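Vasić Rolura Floor Pump

Track pump for high-volume and road tires, steel barrel, remote gauge

The Rolura is a floor-standing track pump for workshop and home use. It replaces the previous Rolura in the Vasić line and shares its base casting and handle with that model. The barrel, piston, check valve and pump head are new. Spare parts for the earlier version remain available and are listed separately.

The pump is intended for bicycle tires fitted with Presta or Schrader valves. It is also suitable for seating tubeless tires on rims with a good bead shelf, provided the valve core is removed first. It is not intended for suspension forks or rear shocks. Use a shock pump for those, as the volume per stroke is far too large for an air spring.

Construction

The barrel is drawn steel with a honed inner wall. The piston carries a single cup seal, which opens outward against the wall on the downstroke and relaxes on the return. Compared with the double O-ring arrangement on the old pump, return friction is lower and the seal tolerates more dust before it begins to leak. The cup should be greased when the stroke feels dry. Any silicone grease sold for seals will do. Do not use light oil, which thins the factory grease and collects at the bottom of the barrel.

The base is cast aluminum with three feet. Two of them are wide enough to stand on in cycling shoes. Rubber pads are pressed into the underside and can be replaced without adhesive. The handle is turned ash on a steel crossbar. It is finished with oil, and a light recoat once a year keeps it from drying out in a heated workshop.

The check valve sits in the base, below the hose outlet, under a hex plug. It can be reached without removing the barrel. Most complaints of a handle that creeps upward under pressure come down to grit on the check valve seat, and the cure is to unscrew the plug, wipe the seat and refit.

Gauge

The gauge is mounted at the top of the barrel, where it can be read without bending. It is marked in psi on the outer ring and bar on the inner. The scale is stretched over the lower half, where mountain and gravel riders do most of their work, and compressed above that. A rotating bezel carries a red marker for a target pressure.

The gauge reads pressure in the hose, so the needle will jump with each stroke and settle at the end of it. Take the reading with the handle at rest. When the head is first fitted to a Presta valve, the gauge may show nothing until the first stroke opens the valve.

Pump head and hose

The head accepts Presta and Schrader valves through one opening. No internal parts need to be reversed. Push the head on until it stops, then raise the lever. On Presta valves, unscrew the lock nut fully and tap the pin once before fitting. A pin that has stuck closed will give a high gauge reading with no air entering the tire.
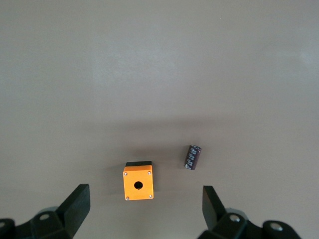 On the bench, Sundville.

The hose is long enough to reach a wheel held in a repair stand at normal working height. It swivels at the base, so it can be routed to either side. A bleed button on the head lets out small amounts of air without removing the head from the valve. It is a fine adjustment only and is slow on large tires.

Service testing

Pumps from each production batch are run on a stroke rig at the Sundville workshop. Viorica Radulović, who is responsible for the test program, sets the interval at 2000 full strokes against a closed tank, after which the cup seal is removed and measured. The head is tested separately: the lever is cycled 1000 times on a Presta stem and then checked for leakage at full gauge pressure. A batch with a seal outside the wear limit is held back and the barrels are inspected for honing marks.

The current seal compound was selected after a cold-garage trial run by Živko Stoyanova. The first compound passed the stroke test but stiffened at low temperatures, and the first few strokes moved very little air. The compound now used is softer. It wears slightly faster, and the wear limit was revised in June to reflect this.

Use with tubeless tires

Remove the valve core and fit the head directly over the stem. Pump in quick, full strokes until the beads seat. If the tire does not take air, check that both beads are out of the center channel and wet them with soapy water. Tires that have been stored folded may need a tube fitted overnight to spread the beads. The Rolura has no reserve chamber. For loose combinations of tire and rim, the Vidlow charge tank can be connected between hose and head with the threaded adapter supplied with the tank.

Specifications

Barrel: drawn steel, honed
Base: cast aluminum, replaceable rubber pads
Handle: oiled ash
Maximum pressure: 16 bar
Gauge: psi and bar, rotating bezel
Valve types: Presta, Schrader
Weight: around 2000 g
Colors: black, gray

In the box

Pump, ball needle, spare cup seal, spare head gasket, instruction sheet. The ball needle is stored in a clip under the gauge.

Spare parts

Cup seal, head gasket, check valve with plug, hose, complete head, gauge, base pads, handle. The complete head also fits the previous Rolura. The cup seal does not, as the barrel diameter has changed.

Warranty and repair

The barrel, base and crossbar are covered against manufacturing defects for as long as the first buyer owns the pump. Seals, gaskets and pads are wear parts and are not covered. Pumps sent in for repair should be packed with the handle down and the hose strapped to the barrel. Mark the parcel for Roscoe Kincaid, repair desk. Repaired pumps are shipped out every Thursday.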